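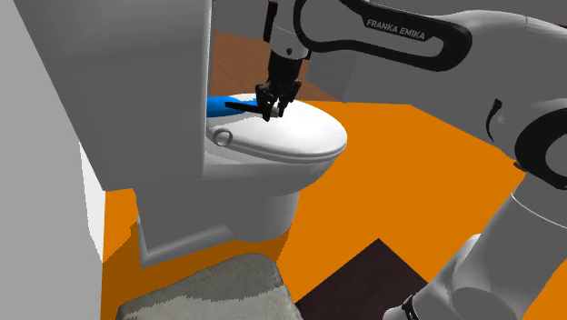
Call for Participants: Prestham Student Robotics Project, Household Tasks in Simulation

The Prestham robotics club is looking for students to join its simulation project for the May session. The project is open to anyone enrolled at the school, in any major. Applications are due by 14 Apr 2024.

What the project does
Teams teach a simulated robot arm to do chores in kitchens and bathrooms. All work is done on the computer. Each team gets a set of rooms and a list of tasks, such as closing a lid, moving an object from one place to another, or opening a drawer. Members drive the arm by hand to record runs, then use the recordings to train a controller and test it in rooms it was not trained on.

The fall group recorded 1,606 runs. The current set stands at 2,821, and almost 1,880 of those have been checked and labeled. Part of the May work is to finish the checking.

Who we need
We have 26 places. Most are for operators, who record and label runs. No programming is needed for this role. Training takes two evenings.

A smaller number are for programmers. You should be able to write a short Python script without help and be willing to read other people's code. Some experience with Linux is useful.

We also need two people to build rooms and fix models. Collision shapes on the bathroom fixtures are the first job. If you have used any 3D modeling program, say which one.

Time and place
Groups meet in the Van Dusen building, second floor computer lab, for two hours twice a week. Operators should plan on three more hours a week on their own. Lab machines are provided. Laptops are fine for labeling but too slow for recording in most cases.

The project is unpaid. Students who complete the session may request one elective credit through the Sturnitz program office.

How to apply
Pick up a form at the Van Dusen front desk or fill one out on Pusonis, the club's sign-up page. Give your year, the role you want, and the evenings you are free. Programmers should attach a code sample of one page or less. Everyone who applies will get a reply before the first meeting in May.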